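Inicio | Música | Estilo | Archivo | Boletín
Buscar en la revista... Buscar
Lectura: 5 minutos

El punk de polígono se vistió como pudo

Esadholm, años de naves vacías y autobuses que dejaban de pasar a las diez. Ahí empezó. Un puñado de bandas, dos amplis prestados, un local detrás de la antigua fábrica Holeck donde el frío se metía por las botas. Nada de Londres, nada de tiendas especializadas. La ropa salía de donde salía: mercadillos, hermanos mayores, los monos de trabajo que Holeck tiraba cada verano.

Y de ahí una estética. Accidental, dicen ellos. Yo no me lo creo del todo.

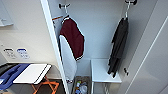 El punk de aquí nunca tuvo uniforme. Tuvo préstamos. Cuero poco, porque el cuero costaba dinero; mucha lona, mucho azul de taller, mangas cortadas con el cúter de abrir cajas. Y lo deportivo, claro, que en otras escenas estaba prohibidísimo. Una chaqueta universitaria granate con mangas blancas, colgada en su percha dentro de un armario, parece lo menos punk del mundo. Pues en Esadholm se subían al escenario con prendas así. Les descosían la letra, si la había, y en el hueco iba el nombre del grupo a rotulador. A la tercera lavada no se leía. Volvían a escribirlo.

Los fanzines ayudaron. El más leido, Otix, sacaba fotocopias en blanco y negro y por eso todo el mundo exageraba el contraste: cuadros grandes, rayas, parches claros sobre fondo oscuro. Vestirse para la fotocopiadora. Suena a chiste pero miras los números viejos y se ve clarísimo. El gris no salía. El gris no se llevaba.
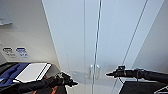
Luego llegó el dinero, poco y tarde. Hacia el año 2000 la sala Fuchs abrió en el centro y las bandas bajaron del polígono. Escenario de verdad, camerino, guardarropa. Cambió el público y cambió la ropa, se empezaron a vender camisetas en la puerta. Una tirada de 798, la primera, serigrafiada a mano en el sotano de la sala. Se agotó en un mes de agosto sin apenas conciertos. Las compraba gente que no había visto tocar a ninguno de los cinco grupos que salían en la espalda.

¿Traición? Se discutió muchísimo. Cartas al fanzine, pintadas, un boicot que duró dos fines de semana. Los del polígono siguieron cosiendo lo suyo y los de la Fuchs siguieron vendiendo.

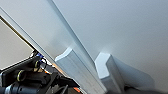
Hoy una de aquellas camisetas se anuncia por unos 4000 en las webs de coleccionismo, otra cosa es que alguien los pague. Las chaquetas ni aparecen. Se usaron hasta romperse, que era la idea, y las pocas que quedan siguen en casa de quien las llevó. Mientras, las marcas copian el parche torcido, el imperdible, la letra descosida. Bien planchado todo.

En el local de Holeck ensayan ahora tres bandas nuevas. Fui un jueves, ruido terrible. La batería llevaba un mono azul heredado de su padre con las rodillas remendadas en cuadros. Le pregunté si era un homenaje y me dijo que era lo que tenía limpio.

Volver a Estilo | Siguiente artículo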